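夹爪过夹
双臂蒸点操作任务中的一类抓取故障

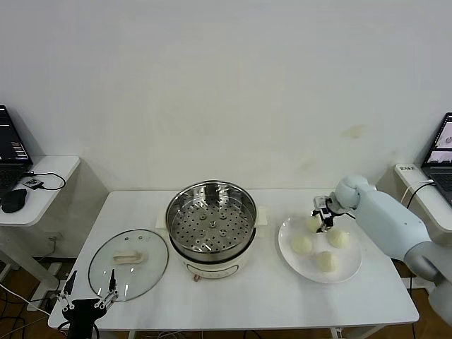
概述

过夹，又称夹持过量，指平行夹爪在抓取柔软物体时闭合行程或夹持力超出物体可承受的范围，造成物体压陷、破皮或粘连，而控制程序仍将该次抓取记为成功的现象。过夹在馒头、包子一类发面蒸点的搬运任务中较为常见，典型任务为双臂机器人把盘中的蒸点逐个夹起，放入电蒸锅上层的不锈钢蒸屉，再盖上玻璃锅盖。

与掉落、抓空等故障相比，过夹不会中断动作序列，机械臂照常完成后续步骤，因此在只统计完成率的测试中容易被漏记。萨基达尔（Sakildale）实验室在一次共300次抓取的测试中，由程序自动判定的失败为9次，全部是抓空或掉落；事后逐段回看录像，另查出47次过夹。该测试的记录后来成为这一故障分类的主要依据。

名称

早期的测试记录没有统一叫法，“夹扁”“压痕”“捏破”都出现过。Dekker夹爪的维护手册中文版使用“过夹”一词，此后的记录多沿用这一名称。部分文献把“过夹”限定为力的超限，把行程超限另称为“过闭合”。由于两者在软物体上往往同时发生，本条目不作区分。

成因

一、以位置代替力的控制方式。多数小型平行夹爪按目标开度闭合，电机电流只用于过载保护。抓取硬物时，手指碰到物体便停住，电流随即上升，控制器据此判断已经夹住。蒸点表面柔软，手指接触后仍可继续前进，电流上升缓慢，等达到判定阈值时，物体已经明显变形。

二、物体尺寸不一致。同一批蒸点的直径和高度有差别，放置一段时间后表皮收缩，尺寸还会变化。按固定开度闭合时，偏大的个体受压更多。

三、示教数据的偏差。由操作者遥控示教的任务，操作者通常感觉不到夹持力，为避免掉落，倾向于多闭合一些。训练所得的策略会继承这一习惯。萨基达尔的记录中，过夹多数出现在使用示教策略的批次，固定程序批次相对较少。

四、视觉遮挡。头部相机从上方向下看时，手指与物体的接触面常被手指自身或腕部挡住，压陷发生在侧面，俯视画面中不易分辨。相邻蒸点靠得较近时，遮挡更为严重。

五、指面状态。指面沾有面屑或水汽后摩擦力改变，个别操作者以加大闭合量来补偿打滑。

表现

轻度过夹在物体两侧留下平行的浅痕，放下后可部分回弹。中度过夹使表皮起皱或开裂，物体截面由圆变扁。重度过夹时，手指陷入物体内部，张开后物体仍粘在一侧手指上，随手臂移动，继而落在蒸屉边沿或桌面。重度过夹有时会被误记为“释放失败”，两者的区别在于，释放失败发生时物体一般没有明显变形。

带馅的品种在中度过夹时即可能漏馅。汤汁流入指间连杆后会使连杆发涩，影响此后各次闭合的行程，由单次故障演变为持续故障。

安全问题

过夹本身不构成直接的人身危险，相关的安全问题主要来自处置过程。

其一是烫伤。操作者发现物体粘在手指上时，往往伸手去取，而此时夹爪可能正位于蒸屉上方。蒸锅通电期间，蒸屉边缘和蒸汽均可造成烫伤。正确的处置是先按下急停，把手臂移离蒸锅，再清理手指。

其二是夹伤。急停解除后，部分控制器会恢复先前的目标开度，夹爪随即闭合。Tridon控制器的早期固件有此行为，后续固件改为恢复后保持当前开度，须由操作者重新下发指令。使用旧固件的设备，清理夹爪前应断开夹爪电源。

其三是线缆。夹爪线缆沿手臂外侧走线时，重复动作会使线缆靠近蒸锅一侧。线缆外皮受蒸汽长期作用后变硬，弯折处可能开裂。测试前应检查腕部附近的线缆余量，确认线缆在整个动作范围内不经过蒸汽出口。

其四是食品卫生。发生中度以上过夹的蒸点不应继续食用，用于测试的蒸点一般也不作食用。

检测

电流法。记录闭合全过程的电机电流，取曲线斜率而不取峰值。接触软物体时斜率较小且持续时间长，与硬物有明显差别。该方法不需增加硬件，缺点是受连杆摩擦影响，夹爪使用一段时间后须重新标定。

开度法。抓取完成后读取实际开度，与视觉估计的物体直径比较，差值过大即判为过夹。视觉估计不准时误报较多。

指面传感法。在指面贴装薄型压力片，直接测量接触力。Idex指面套件属于此类，可装在Dekker夹爪上，更换后需重设零点。压力片怕水，在蒸锅附近使用须加防潮套，而防潮套会降低灵敏度。

人工复查。回看录像仍是可靠性较高的方法，但耗时长。萨基达尔实验室的做法是每批抽取5段完整录像，由未参与操作的人员查看，抽查中发现一次中度以上过夹即复查整批。

预防与处理

常见的做法是分两段闭合：先快速闭合到略大于物体直径的开度，再以低速、低电流限值闭合至接触。接触后不再追加行程，改以缓慢抬起试探是否夹稳，若有滑动则少量增加闭合量。该方法会延长每次抓取的时间。

更换指面材料也有一定效果。较宽的软质指面可以分散压力，细长的硬质手指容易留下压痕，但前者在盘中蒸点间距较小时难以插入。

示教时可在操作界面上显示夹爪电流，超过限值即发出提示音，使操作者有所参照。已经采集的数据可按开度筛选，剔除明显过夹的片段后再用于训练。

发生过夹后，应停止当前批次，记录夹爪开度与电流，以湿布擦净指面并晾干，空载开合数次，确认行程正常后再继续。连续出现过夹的，应先检查标定，再检查连杆，最后检查策略本身。

争议

对于过夹是否应计为任务失败，各方做法不一。一种意见认为，任务目标是把蒸点放进蒸屉，放到位即为成功，外形受损另行计分。另一种意见认为，被压坏的蒸点在实际使用中等同于废品，应计入失败。萨基达尔的测试报告同时列出两种口径，计入过夹后，300次抓取中的失败数由9次变为56次。不同报告之间的完成率在口径未注明时不宜直接比较。

参见

平行夹爪；释放失败；力控抓取；遥操作示教；急停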